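About Jolto

Jolto is a laundry and linen service. Small one. We wash for guest houses, hair salons, two dentists and anybody on our side of town who is sick of doing sheets.

Started by Aleksandra Nowicki in the back of her aunt's alterations shop, with one washer and a borrowed van. The van is gone. Aunt still comes in on Mondays to do the hems.

There are 8 of us now. Pickups start at 6, deliveries usually done by early afternoon, later if the bridge is up. Bags go out clean, folded and tagged with your name. If something comes back wrong, call and we'll come get it. No form to fill in.

What we do: sheets, towels, table linen, aprons, salon capes. Mending on request. What we don't do: leather, wedding dresses, anything with feathers (we tried).

In October we took over the Badard Street rounds from Cika, who were closing up. Most of there customers stayed with us, thank you for that. Same prices until the end of the year, as promised. 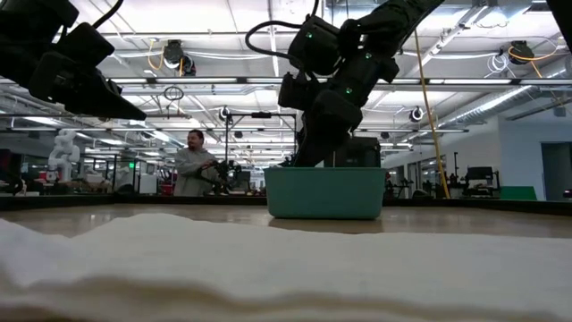
Minimum order is 10 pounds. Regulars get a fixed day, everyone else gets whatever is open that week. Unscented soap unless you ask for the other one.

Shop counter open Tuesday to Saturday. Ring the bell, we're probaly in the back.

Page updated 2023-03-08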